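I have been trying to learn to nap for most of this winter, and I think I've finally got somewhere with it, so here goes.

Some background. I used to be the kind of person who bragged about running on no sleep. Then I switched to the early shift at Beltar, which means my alarm goes off at an hour I don't even want to type, and by two in the afternoon I was putting salt in my coffee and reading the same email four times. I tried going to bed earlier. That lasted a week (my neighbors upstairs have a dog with very strong opinions about bedtime). So napping it was!

The trouble is that I was terrible at it. I'd lie down, stare at the ceiling, remember a thing I said at a party in college, and get up again crankier than before. Or I'd go the other way and sleep until dark, wake up with a couch pattern printed on my cheek, and have no idea what year it was.

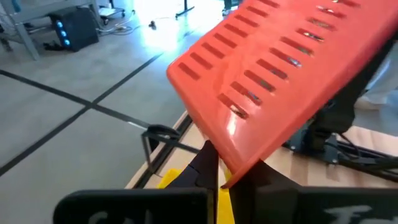 So how long should a nap be? For me it's 20 minutes, and I set the alarm before I lie down, never after.

I got there by trying everything else first. I did 60 minutes for a while and hated it – I woke up feeling like I'd been dug out of wet sand. Then I went for the full 90, which felt wonderful, except that I was wide awake at midnight cleaning the fridge. Short it is. Some days I don't even fall asleep, I just lie there with my eyes shut, and I still get up feeling better than I did before. I've stopped worrying about whether that counts.

The time of day matters more than I expected, too. If I'm not lying down by three, I skip it and have a boring evening and an early night. I broke that rule a bunch of times in November and paid for it every single time.

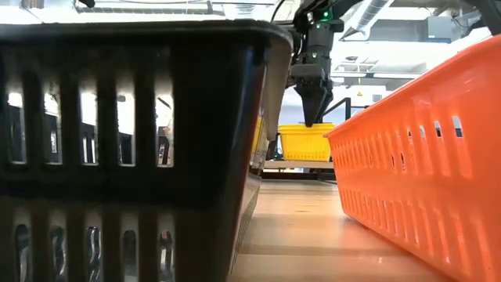
## Stuff I bought, and whether it helped

Oh boy. I bought a lot of stuff.

The weighted blanket from Skostance was the expensive one. It weighs 16 pounds and I love it at night, but for naps it's too much. By the time I've hauled it over to the couch and got it settled, I've done a workout. It lives on the bed now.

The Uvier eye mask was cheap and I use it every day. It's soft, it doesn't squash my eyelashes, and it washes fine in a sock bag. The strap has gone a little loose, so I put a knot in it. Good enough!

I also tried one of those apps with the rain noises. The rain was okay, but every so often there was a bird in it – one single, extremely loud bird – and I'd lie there waiting for the bird. Deleted. I turn on the bathroom fan now and leave the door open a crack.

And socks. I can't nap with cold feet, and it took me an embarrassingly long time to work that out. Thick ones, a bit too big.
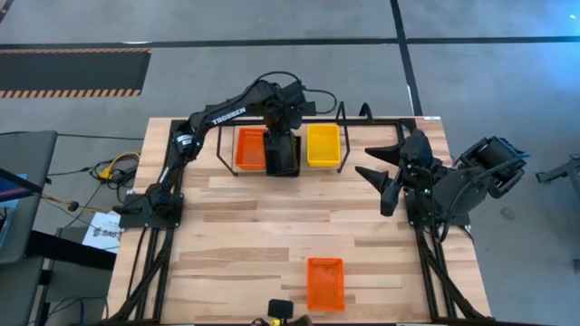
*Black arms, butcher-block top.*

The part I'm still working on is the getting up. My alarm goes off and there's a voice in my head that says five more minutes, and that voice is a liar. What helps is having something small to do right away, like putting the kettle on or taking the trash down. Last week I walked over to Abdelaziz for flatbread straight after my nap, and by the time I got home I was completely human again (and half the bread was gone).

Next I want to try napping in the car on my lunch break. A couple of people at work swear by it. I'm not sure I can relax with my seat tipped back and folks walking past the window, but I've got the eye mask in my bag and a sweater to roll up, so I'll give it a go and let you know.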